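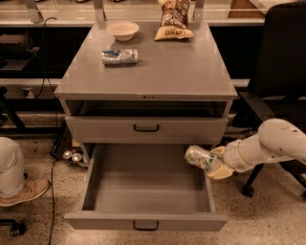
Skonis Drawer Cabinet: Review for Demonstration Recording

Reviewed by Margarida Henriques. Jul 30, 2018

The Skonis cabinet was assessed as a fixture for recording pick-and-place examples. Over the review period 1802 episodes were gathered with it, of which 1000 were retained for training. Each episode required the arm to open a drawer, put in one item from a mixed set of bottles, snack packets and paper bowls, and close the drawer again.

The U-shaped handles are the best feature. They stand out clearly against the grey fronts and give curved fingers enough room to hook behind them. The lower drawer opens fully, so a bottle can be brought in sideways over the rim. The flat top holds several items at once, and the open cubby gives a third type of target without any change to the cabinet.

Two faults were recorded. The upper drawer began to stick in March and 16 episodes had to be discarded. The plain grey interior also makes depth difficult to judge for new operators. Ladan Pakzad, who supervised the sessions, recommends a half-day of practice before any recordings are kept.

The Garnov unit tested previously was cheaper, but its drawers came off their runners when pulled at an angle.

The Skonis is recommended for drawer tasks. Sites that need a lockable unit should consider the Falcão instead.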